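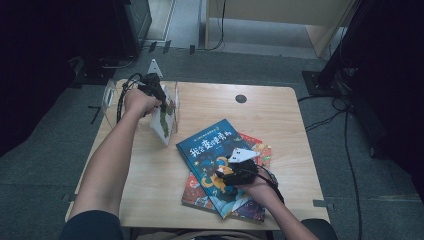

Reading logs in second grade – does anyone believe the numbers?

Print this thread | E-mail this thread
Filed under: Parents > Early Readers > School Stuff

dongate_dad
Our school has signed up for a reading challenge this fall. Every family is supposed to log 1,000 picture books by the end of the year, repeats allowed, parent signature on every line. My son came home in September saying a boy in his class already has 585. I did the math on that and I don't buy it. Is this doing anything for the kids, or is it a signature contest for the grown-ups?

kyriaki_k
Repeats count, so 585 isn't crazy. We read the same truck book four times before breakfast one summer. If he has a baby sister and the parents log hers too, there you go.

V. Varghese
I taught first grade for a long time and I never saw a log that matched the child. The kids with full logs were the kids who could already read. The ones who couldn't came in with three lines in the same pen, all signed in the car line. What did the school say it was measuring?

dongate_dad
"Engagement." I asked what that meant and got the flyer again.

Riaan P
Disagree with most of this. My daughter finished with 1,238 and she was a kid who wouldn't sit still for a page before that. She liked filling in the boxes. So what if it was the boxes?

V. Varghese
Did she keep going after the boxes ran out?

Riaan P
For a while. Then soccer started. I still say it was worth it.

kyriaki_k
That's kind of his point, Riaan.

Riaan P
Kids drop things. Mine dropped piano too and I don't hear anyone blaming the sticker chart.

andreadis_c
We stopped at 958. My son asked if he could "just look at one" without writing it down, and I felt pretty bad about that. He spent the whole evening on one page of a book about a harbor. On the log that would have been zero books.

dongate_dad
That's what bugs me. Mine has started picking the thinnest ones off the library shelf. He'll put back something he wants because it's too long.

Iraklis N.
Has anybody seen a study on these, one that wasn't paid for by whoever prints the logs? I went looking and found a lot of quotes from happy principals. I'd take it more seriously if they compared it with a class that just got 20 minutes and a pile of books.

Riaan P
You want a study for bedtime stories?

Iraklis N.
For a program that sends home a form every night – yes.

V. Varghese
Ask the teacher if you can log minutes. Some will say yes if you ask quietly.

dongate_dad
Asked at pickup. She said minutes are fine and she doesn't read the logs anyway.

Last updated: September, 9:40 p.m.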